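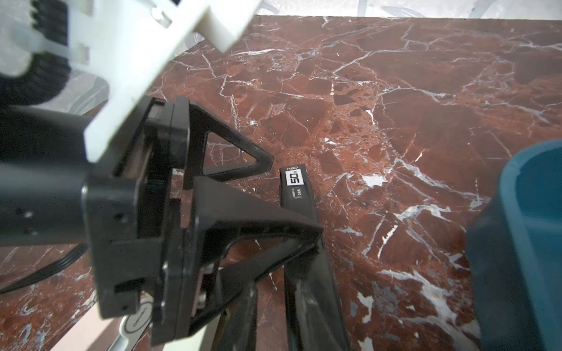 Two years with ours and the only thing I would tell a buyer is to put coasters out from the first day, writes Hendrik Msimang. Lemon juice left a dull ring on it the first week. The colour has not changed at all and we still like it.

Drikberg Red marble, polished
Tops, shelves and floor slabs cut to size
Supplied by Plovico

Drikberg Red is a deep red-brown marble with white veins. The veins branch across the stone and vary a good deal in width, from fine hairlines to broad bands. In places the white leans towards blue or grey. The red has darker patches in it. We sell it polished as standard, and a polished face will show a bright reflection under a window or a strong lamp.

Every slab is different. If you are matching a piece you already have, send us a photo taken in daylight with the order. We will pick the closest slab in the yard and send you a picture back before cutting. We cannot promise that veins will run on from one piece to the next unless you order the pieces together and ask for them to be cut side by side.

Sizes

Tops are cut to any length up to the size of the slab. The usual depth for a desk or side table is 800 mm. Shelves start at 100 mm deep. Please give all sizes in millimetres, and say whether they are finished sizes or the size of the opening.

A standard side table top weighs 37 kg. Two people should carry it, on edge, never flat. Ask us for the weight of larger pieces before you arrange the lifting.

Edges

Square with a small chamfer is the standard edge and is included in the price. Half round and full round are extra. Tell us which edges will be against a wall and we will leave those sawn, which brings the price down.

Fixing

A top on a solid frame needs only small pads of clear silicone, set no more than 50 mm in from the edge. Do not screw up into the stone. Frames must be level and must not rock. If the floor is uneven, adjust the feet before the top goes on, as marble will not bend to suit.

Floor slabs should be laid on a full bed of white adhesive. Grey adhesive can show through at the paler veins. Leave the floor for the time given on the adhesive bag before walking on it.

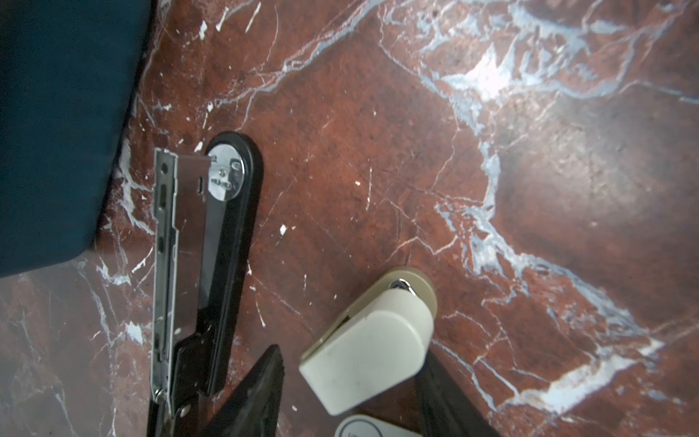 The polished finish is the one most people choose for a top, and it does need a bit more thought on a floor. It can be slippery when wet, so we advise honed for bathrooms and entrance halls. Honed stone looks lighter and flatter in colour. The veins stand out less. Samples of both are kept in the showroom on Maluleke Road and can be borrowed for a week against a deposit.

Fine scratches will show in time on a polished surface, mostly when you look along it towards the light. Grit does most of it. Sweep with a soft brush before you mop, put felt under anything that gets moved, and lay a cloth or a board down before you set metal parts or tools on the stone. Paint spots should be softened with warm water and lifted with a plastic scraper. Do not use a blade.

Cleaning

Warm water and a neutral stone soap, then dry with a cotton cloth. No vinegar, no limescale remover, no cream cleaner. Wine, fruit juice and cola should be wiped up straight away. A dull mark left by acid is damage to the polish and no cleaner will take it out. Small marks can be worked back with polishing powder. Larger ones are a job for a stone restorer.

All pieces are sealed once before they leave us. Seal again after a year. If drops of water soak in and leave a dark patch, it is due sooner. The sealer we use is Zurkport clear, which can be added to the order.

Delivery

Tops go out in a wooden crate, standing on edge. Delivery is to the kerb unless you have booked the carry-in service. Check the piece before you sign. Natural pits and filled veins are part of the stone and are not faults. Chips and breaks are, and we replace those free if you tell us on the day.

Cut pieces cannot be returned. Offcuts are sold from the yard on Saturday mornings, no reservations, bring your own blankets.

Prices last checked 2019-02-28. The half round edge goes up in March.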